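Shop Notes from Jurthorpe
July issue

Can a machine do the tidying yet?

Readers of this newsletter have been asking me the same thing since the spring, when I wrote a short piece about automatic floor scrubbers. They want to know when a machine will come for the other small jobs. They mean emptying the drying rack, sorting the returned parts at the end of a shift, picking the toys up from the living room carpet. I run a small repair and packing shop with my family, and we have many jobs of this kind, so I am also an interested party. I have spent my free evenings of the last two months reading, visiting and asking questions, and I will try to put down what I learned without making it bigger than it is.

First I should say where I stand. I come from a country where my grandmother washed sheets by hand in a stone basin, and I remember very well the year when the washing machine arrived in her house. She sat on a chair in front of it and watched the whole first wash. For her, the question "can a machine do the chores" was answered on that afternoon. So I do not laugh at people who are hopeful about robots. But the washing machine is a closed box. You put the laundry in, you close the door, and the machine does not need to know what a sleeve is. The jobs that are left are the ones where something must be found, picked up and put in another place, and these are the jobs I want to write about.

In our shop the best example is the returns bench. Every afternoon at four we have a mixed pile of small things on it: hinges, door handles, brackets, plastic feet for cabinets, sometimes a screw that belongs to nothing. A person sorts this pile into bins. I kept a tally for one month, because I wanted a true number for this article, and the total was 1,578 pieces. This is not a big number for a factory. For us it is a part of every afternoon, and it is the job that everybody tries to leave to somebody else.

To replace this person, a machine has to do a few things that we do without thinking. It has to see where each piece is. It has to choose which one to take first, and from which side. It has to bring the fingers down to the right height, close them with enough force but not too much, lift, carry, and open again above the right bin. If it has two arms, the arms must also stay out of each other's way. Written on paper, this looks like a list for a child. I was surprised how much of the current work is still spent on exactly these steps, with objects much simpler than my hinges. 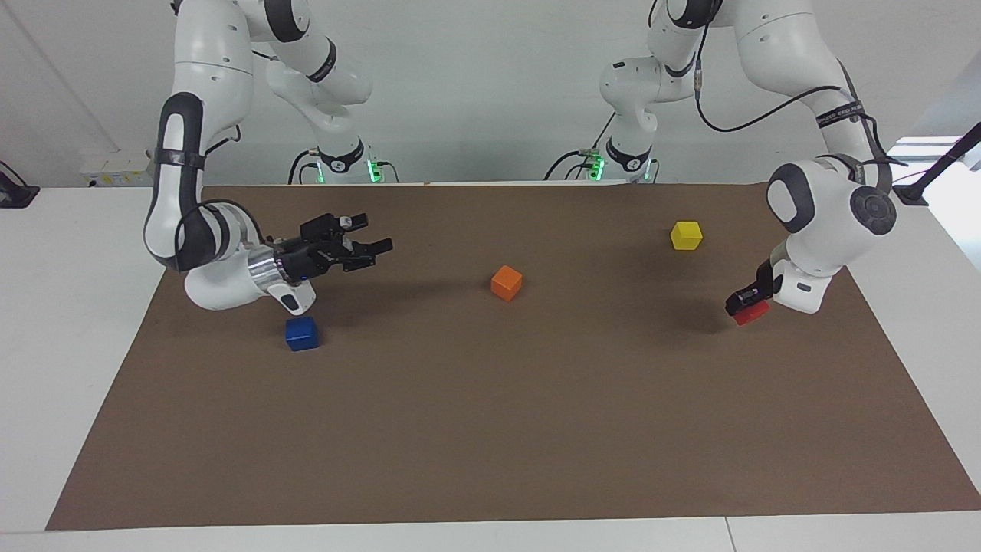 Two arms, one brown mat: the red cube is in the gripper, the blue, orange and yellow ones are on the mat.

Blocks like these are the beginner's exercise, and I think people are too quick to make fun of them. A cube has flat sides. Two parallel fingers can take it in a sensible way from more than one direction, and it will not bend. The colors are strong and easy to tell apart against a plain brown surface. With so few pieces and so much space between them, the fingers can come down beside one without pushing its neighbor. When something goes wrong in such an exercise, you have a fair chance to understand why. Maybe the fingers closed too high, or the piece turned a little before they closed. On my returns bench, I would never find out.

Look also at how much arm is needed for how little cube. I measured our bench after I started reading about these machines, and I had to admit that the space over the bench matters as much as the space on it. An arm with several joints needs room above the table and at the side of it for its elbow. We have a shelf over the returns bench, and a lamp hangs there too. Both would have to go, and then the lamp must go somewhere else, and the person who works at the next bench will have an elbow of metal or plastic as a neighbor. These are not interesting problems for an engineer, but in a small shop they decide the matter.

Now to the software side, where I must be careful, as I am not an expert and some of the words are new for me. In the older way, a person writes down every position: go there, go down, close, go up. This works very well if the piece is always in the same place. It is how a packing line works, and a packing line can run for years like this. In the newer way, the machine is shown the job many times, often by a person who guides the arms, and a program learns from these recordings what to do when the piece lies a little to the left or is turned. The promise is that you do not have to write down the positions any more. You show the job, like you would show it to a new colleague.

A small company called Kora was kind enough to answer my letters about this. They make training programs for two-armed setups. I asked how many times one must show a simple job like moving a block, and the answer was that they like to begin with 200 recordings and then look at the results. For a job with mixed objects they plan for 500 or more, and they told me openly that this may not be enough. I thought about this number for a long time. When I train a new person at the returns bench, I show it perhaps three times, and then I stand near for one afternoon. On the other hand, the new person has already had many years of practice in picking up things before coming to me.

I also went to see a demonstration at D'Amico, the kitchen supply warehouse on the north side of Jurthorpe. Many of you buy there. They wanted to know if a machine could put spoons and ladles into cartons. The answer, on the day I was there, was "sometimes". Ladles were going well. Spoons that lay one inside the other were not going well at all, and after a while a woman from the packing team reached in and separated them by hand, very politely, as if she was helping a guest. I timed it, with permission. To fill one carton the machine needed nearly 11 minutes. The same woman later filled one for me while she was talking about her garden, and I forgot to look at the clock, but it was a short talk.

I do not write this to say that the machine is bad. It did not get tired, and the ladles were lying more neatly than mine ever do. The people at D'Amico are thinking about using it in the night, when the speed is less important and the cartons can wait until the morning. This I find a reasonable idea. A slow machine that works from ten in the evening until six can still do a useful amount, if it does not stop at the first nested spoon and wait for help with nobody in the building. So the thing they are asking their supplier now is how the machine behaves when it fails. Does it try again? Does it put the difficult piece to one side and continue? For my returns bench I would ask for the same, and I would accept a "don't know" bin with great pleasure. We have one already for the humans.

What about the home? Several readers wrote that they care less about hinges and more about the kitchen. Here I am more careful with my hopes. A home has all the problems of my bench, and then also wet plates, soft towels, a cat, and chairs that are never in the same place two days in a row. A table with a mat on it can be prepared for the machine. Very few of us would prepare the whole house. I can imagine a fixed station in the laundry room or next to the sink, with the arms mounted in one place and the work brought to them in a basket. But then somebody must bring the basket, and we are again walking around the house collecting socks, and collecting the socks is the part my family complains about.

There is a product called Zudidis that some of you asked about, a cart with one arm for use at home. I have not seen it working, only read the brochure, so I will not give an opinion on it. If a reader has one or knows a household that has one, please write to me. I would like to come and watch it on a normal evening, with the normal mess on the floor.

For those who have a shop and are thinking about a trial, I can share what I would do, and what we are probably going to do ourselves after the summer. Keep a tally for one month, as I did, with one line for each kind of piece. Then take the kind that comes most often and forget all the others. In our case it is the plastic cabinet feet, which are all the same size and hard to damage. Ask the supplier to show you this one piece, in the light you have in your shop, with the piece lying in any direction you like. Bring your own pieces in a bag. Throw them on the table yourself. Stay for at least one hour and write down each time when a person has to touch something.

Please ask also about the fingers. Two flat fingers are good for a block, and I believe they will be good for my cabinet feet. For a thin washer lying flat on the bench they have nothing to hold, and our person solves this by sliding it to the edge with one nail.

Letters about the floor scrubbers are still arriving, and I will answer them in the next issue, together with the question about replacement brushes.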